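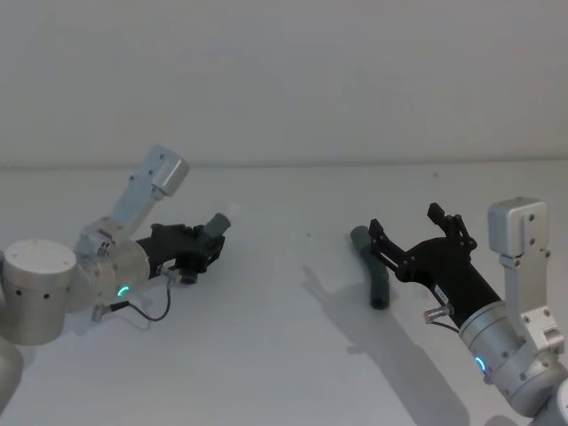 Slide 1. The two-arm table at Greltum, left gripper holding, right one open.

NOTES – open day talk, Dedley visit

Start when the doors are shut. Leave slide 1 up while people sit down. Say hello, say who I am, thank Eirini Gkikas for letting us in and for the coffee.

Ask for hands – who has stood next to a robot arm while it was moving? Wait for it. Don't fill the silence this time.

Why we went. Michailidis was quoting us for one big arm in a cage. I wanted to see small arms at a table before signing anything. Greltum had their open day in May, 2 hours on the train, so Makis Stamatopoulos and I went.

Point at slide. Short gray piece in the left gripper, held. Curved tube on the table by the right one. Two arms facing each other over one plain white table. People expect more stuff. Let them look.

The job, as Eirini explained it – parts come to the table, one arm holds, the other brings the second part to it. Same as you do with your hands. Hold with one, fit with the other. Do the hand thing here, it got a laugh at Irkonby.

Holding is the boring half and it matters most. If the first part slips in the fingers the second arm is aiming at the wrong spot. Makis asked her about this three times. Her answer: they spend more days on the grip than on the path. Say that slowly.

Curved parts. Bends are a pain. Straight piece, you know where the end is. Bent piece can lie any way up and the end points somewhere else every time. Ask Dedley people how many bent parts they have in their own bins. (Lots. I looked.)

Rings – somebody always asks. The glowing green-blue ring at the wrist, one on each arm. Eirini's rule for visitors was watch the rings, if the color changes step back behind the tape. Don't go into what all the colors mean, I don't remember them and I got it wrong last time.

Cables. Point at the thin black one hanging in a loop under the left wrist. Makis's favorite subject, keep it to one minute. Wrist turns, cable has to go somewhere. Too short it pulls, too long it catches. Cheap part, and theirs had stopped the demo once already that morning before we got there. Good for them for telling us.

Numbers, only these:
43 visitors signed in on the day
8 seconds for one fit when it goes well
3,000 fits on the test run Eirini showed us on her laptop
Don't give a failure rate. She didn't give me one and I'm not guessing in front of purchasing.

What I liked – they let us hand them a part from our own bag. It took a while to set up and half the group wandered off to the sandwiches but Makis and I stayed. You learn more from the set up than from the clean demo. Ask for this on any visit!! Bring parts, bring the ugly ones.

What I didnt like – white table, good light, clean parts. Our bench has oil on it and a window behind. Asked Eirini straight out. She said come back with dirty parts and they'll try it. So that's the next step, need two people and a box of rejects.

Money – skip unless asked. If asked: quote from Michailidis is still open, nothing signed, talk to me after.

If running late drop cables and go stright to the parts bag story.

Questions. Repeat each one for the back row. Makis takes anything on wiring.

Sign-up sheet for the second visit is by the door, pen is on a string.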